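Boychuk's second novel heads to the screen, Irnton to host part of the shoot

The book clubs got there first. Now the movie people have.

Film rights to "Likia," the slow, odd family novel that split readers last fall, have been picked up and a script is already in hand. Cameras could roll in October.
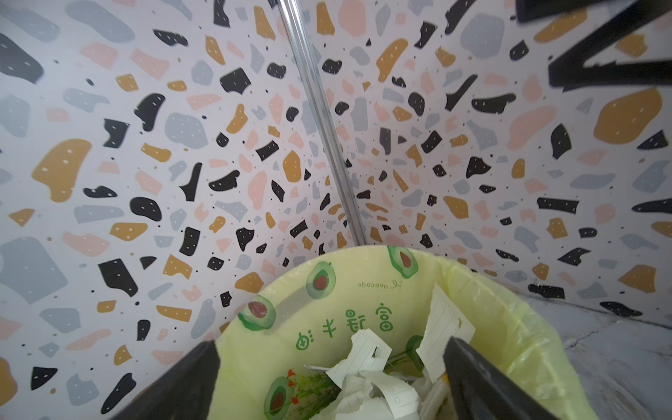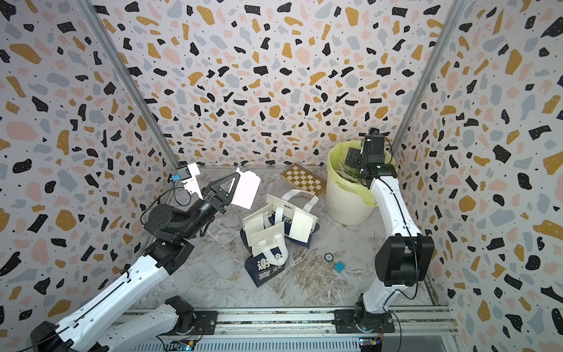
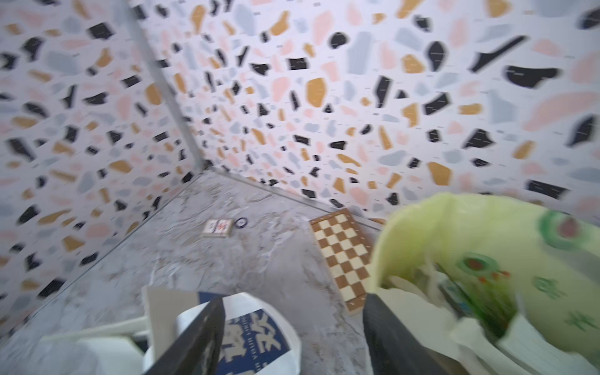

Manon Gagnon
Books and Film, staff writer

Quick one this morning as the news only landed at 9.

Boychuk's novel follows two sisters who inherit a ferry landing and stop speaking to each other over it. 391 pages, very little dialog, a whole chapter on a flooded cellar. Not an obvious movie. The rights went to Cernlow, a small outfit with one feature behind it, and the director is Sheldon Dhillon, who also wrote the script.

Dhillon has cut hard. The grandmother's letters are gone, all 54 of them. So is the narrator, meaning the younger sister now has to carry scenes she only overhears in the book. Fans of the letters will be upset. I liked the letters. I also skipped a few the second time through.

"You can't film somebody reading for an hour," Dhillon told me by phone. "What I kept is what the letters did to people. Who hid them, who burned one." He said Boychuk has read the script and sent back 2 notes, both about the ferry. He wouldn't say what they were.

The question that followed the novel around is going to follow the movie too. Does the older sister know what she signed? The book never says. Readers have been fighting about it ever since, and a good part of the pleasure is in not being told. An actor has to decide, though, even if she keeps it to herself, and a close-up is a lot less patient than a page. Dhillon says the scene will play in one take, from behind. Could be brilliant. Could be a dodge.

Most of the exteriors will be shot in Irnton, where the old landing is standing in for the one in the book. A casting call for locals is planned and some 1000 people have put there names down already, according to the production. Non-speaking parts mostly. The market chapter needs a crowd.

No word on who plays the sisters. Dhillon says both roles are cast, contracts not signed, don't ask. I asked. Nothing.

Boychuk did not want to be interviewed but sent a line by email: "It was mine for six years and now it's somebody elses problem." Fair enough.

A paperback tie-in is coming with the movie, same text, new cover. The orignal cover with the rope on it stays in print for now, so if you want that one no rush.

More when the cast is confirmed.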